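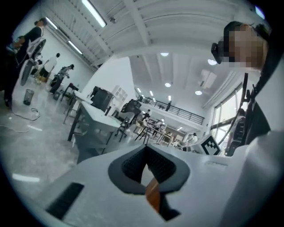 Downstairs at Skirkness, November, with the walkway at the back.

12 Apr 2020

Easter Sunday. Third week at home. I have cleared out the kitchen drawer, and the cupboard under the stairs, and I don't want to clear out anything else, so I am going to write down how the winter went at work while I still remember the order of it. I kept the diary up until October and then stopped. There are a lot of empty pages.

Before the autumn I was on the packing benches. Ferrand sends out spare parts for washing machines, dishwashers and cookers. Door seals, pump filters, knobs, hinges, bags of screws. You take the order slip, go along the bins, pick the parts, bag them, label them, put them in the right size of box. I did that for six years. On a good day I could clear 400 lines before the last van. I liked it well enough. You could talk while you did it, and after the first year your hands knew where everything was.

In September we were called in shift by shift and told that Welport was getting arms on its benches, a system called Vukine, and that Skirkness would be doing the teaching for it. The manager used the word teaching a lot. What it meant was that some of us would come off packing and spend our shifts doing the same picking with a gripper held in the hand, so that the camera on it could record how it was done, and the recordings would go to the people who make the arms do it by themselves. There were 19 places. You could put your name down or not. The pay was the same rate but the shifts were days only, and I had been wanting days since my mother's hip, so I put my name down.

I was not easy about it. I had read the same things everyone reads. On the first morning two of the others from my old bench wouldn't sit with us at break. One of them said to me that we were digging the hole and they would be the ones put in it. I said if I didn't do it someone else would. I have thought since that it was a poor answer, but I haven't got a better one.

The gripper is a white thing with two rubber pads, ribbed on the inside. You squeeze to close it. It is heavier than it looks after an hour. There is a square black and white marker on it that the camera uses somehow and you must not cover it or get tape on it, and I got tape on it the second day. The first week I was terrible. I dropped seals. I couldn't pick a hinge up flat off a table at all. Six years of being quick and I was back to being the slowest person in the room, and so was everyone else from the benches. The ones who were good at it straight away were the two youngest, who had been slow packers. That put some people's noses out of joint. Mine too for a bit.

The room was another change. The packing hall has no windows and the downstairs room has tall ones all down one side. By lunchtime my eyes were tired from it, the first few days. Then I got used to it, and when I had to go back up to the hall to fetch parts I noticed how dim it was, which I never had before. Concrete floor, and cold for the feet if you stand still, so I took to wearing two pairs of socks. Some of the others went about in shorts all winter.

What I missed was the talking. You can talk while you record, there's no sound taken, but you can't look round at who you're talking to, and if you laugh your hand moves and you have to do it again. So we went quiet. At the benches there was always an argument going about something. Downstairs you would hear the clicking of the grippers and the chairs and that was mostly it. Then at break everyone would talk at once. We started taking the whole twenty minutes, where on the benches people used to go back early to get ahead.

There was also no getting ahead. On packing you had your number on the board and you could see by two o'clock what kind of day it was. Downstairs they told us not to hurry. They wanted it steady, and they wanted mistakes left in if you put them right afterwards. If you dropped a knob and picked it up again, that was a good recording. I found that hard to believe and asked twice. I still felt my face go hot each time I dropped something.

The task list had 286 tasks on it by Christmas. Some were proper work: filter from bin to bag, bag to box, fold the flap in. Some seemed daft, such as moving a roll of labels from the left of the table to the right and back. I asked what that one was for and was told it was so the arm would have seen a roll of labels from a lot of different sides. Fair enough. I did it for most of a Thursday.

One thing I was pleased about. They had the door seals down as a single task, pick up and bag. Anyone who has packed them knows you have to give the seal a half twist first or it springs open and won't go in. It wasn't written anywhere. We all just did it. I said so, and the one from Vukine wanted to see it, and leaned right in beside me while I did it over and over with the gripper, and then it was put on the list as its own step. I told them as well about the thin hinges, that you slide them to the edge of the bench and take them from underneath. In the end there was a whole page of things like that from the nineteen of us. I looked at that page and thought, that is six years of my life and it goes on one side of paper. I also thought it should have had our names on it. I did bring that up, and they said they would see. It hasn't been mentioned again.

In January a minibus took us over to Welport to see the arms running. There were four of them, two benches with two arms each. They were slower than I expected. One did the half twist on a seal. It did it a bit too far, the way I do, because of my bad thumb. I can't say for certain it was mine it had learned from, there were plenty of others recorded, but I knew it when I saw it. I didn't say anything on the bus home. I told my mother about it and she wanted to know if I got paid extra for the thumb.

The people at Welport were what I wanted to see really. They have not lost anyone yet, that was the promise, until the end of the year at least. But the packers there now mind the arms. When one gets stuck they go over and free it and press the button to start it off again. A woman there told me her wrists had stopped hurting for the first time in years and she was bored to tears. She said the worst part was you couldn't settle. You'd be sitting doing nothing and then have to jump up, and then nothing again. She had asked to go back on a bench by hand for half of each shift and they were letting her, for now. I thought that was sensible of both of them.

The young lad on nights, she said, had taught himself to mend the suction cups and had been sent on a course. So it has been good for him.

By the end of February my own tally downstairs was 1,123 recordings kept. I only know because they gave us each a sheet. I don't know how many weren't kept. My wrists were no better, only sore in a different place, from the squeezing. We got an hour on and a quarter of an hour off after three people complained, and that should have been there from the start.

The ones from my old bench came round a bit. One of them put her name down for the second lot. The other still thinks what he thinks, and when we passed on the stairs he would hold out his hand and open and shut it like a crab. I took it as a joke most days.

Then in March it all stopped. The downstairs room was shut, too many of us too near each other, and the packing hall kept going with fewer people, spread out. Cookers and washing machines still break. They rang round for packers and I said I couldn't, on account of my mother. So I am at home on most of my pay. Welport is still running. I had a message from someone there to say the arms are doing the seals on their own now, with one person minding four, because it's easier to keep people apart that way. They're talking about getting more.

I don't know what I go back to. The letter says "your role" and doesn't say which. If they asked me I would take days downstairs again, with the windows, over the hall. I might ask about the course the lad went on, though I'm no good with small tools.

Rang my sister at four. Lamb was dear so we had chicken. I must ring Ferrand on Tuesday about the pay slip, it has the old bench number on it.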